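家庭用仏壇・神棚・祭具の手入れ 金属と木部の扱い

宗教用具の手入れは材質の判定から始める。同じ仏具でも真鍮の磨き仕上げ、漆塗り、金箔押し、着色仕上げでは使える薬剤が異なり、誤った組み合わせによる損傷の多くは家庭では修復できない。以下は仏壇、神棚、十字架、数珠、ロザリオなど、家庭に置かれる用具に共通する手順である。

1. 乾拭きと除塵
週に一度、毛払いで上段から下段へ埃を落とす。金箔部分には布も指も当てず、毛先が触れる程度にとどめる。漆面は綿のネル布で一方向に拭く。化学雑巾は油分が膜になって残るので使わない。彫刻の奥は乾いた筆を使い、掃除機の吸い口は近づけない。

2. 真鍮の磨き
対象は無塗装の花立、火立、香炉、燭台に限る。表面に透明な保護塗装があるものや、黒や茶に着色されたものを研磨剤で磨くと仕上げが剥がれる。判断がつかない場合は底面の目立たない箇所を綿棒でこすり、綿棒が黒くなれば無塗装とみてよい。
研磨剤は少量を布に取り、円を描かずに直線で動かす。磨いた後は中性洗剤を薄めたぬるま湯で洗い、水気を完全に拭き取る。筆者は磨き布にWateroの無地綿布を使っているが、着古した肌着を切ったものでも結果は変わらない。

3. 蝋の除去
燭台に垂れた蝋は金属のへらで削らない。外せる部品は湯に浸し、蝋が浮いたら紙で拭う。流しに蝋を流すと配管で固まるため、湯は冷ましてから固形分を取り除いて捨てる。木製の台に落ちた蝋は、保冷剤を布越しに当てて硬化させ、樹脂製のカードで端から起こす。
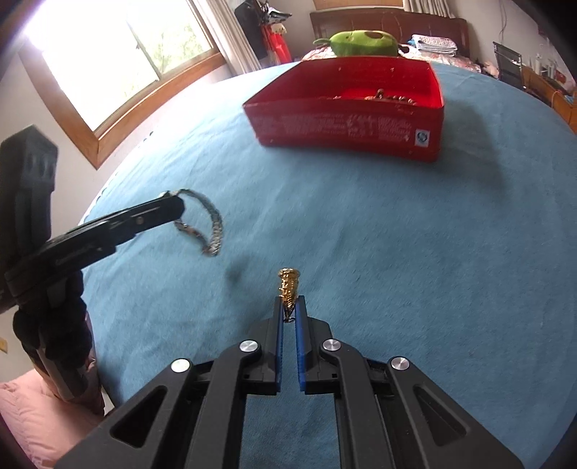 4. 銀の鎖と小型の金属飾り
銀の変色は主に硫化による。軽度なら銀用の磨き布で足りる。重曹とアルミ箔による還元は、石、真珠、木珠、いぶし仕上げを含む品には適用しない。いぶしの黒は意図された硫化膜であり、還元すれば消える。
金色の飾りは金めっきの場合が多く、研磨剤を含む布は避ける。柔らかい布で皮脂を拭うだけでよい。鎖は環の内側に汚れが残るため、ぬるま湯200mlに中性洗剤を1滴加え、柔らかいブラシで洗ってから真水ですすぐ。乾燥は布の上で行い、留め具の内部まで乾いたことを確かめてから収納する。

5. 木珠と紐
木珠は水洗いしない。汗を吸った場合は乾いた布で拭き、日陰で吊るす。紐の毛羽立ちが見えたら交換時期である。絹の房の癖は、やかんの蒸気を離れた位置から短時間当て、櫛で整える。

6. 線香の灰
灰は固まる前にふるう。目の細かい茶こしで足りる。筆者宅の香炉では14日ごとに行っている。燃え残りを除いた灰は戻して使えるが、湿気を含んだものは新聞紙に広げて乾かす。

7. 収納
長期間使わない金属製の用具は、個別に薄葉紙で包み、ポリ袋に乾燥剤とともに入れる。輪ゴムは硫黄分を含むものがあり、銀や真鍮に接触させない。箱書きのある桐箱には粘着テープを貼らず、内容は紙片に書いて箱の中に入れておく。

金箔の剥離、漆の浮き、木部の割れは家庭での補修対象外とし、接着剤を使う前に仏具店か修復業者へ相談すること。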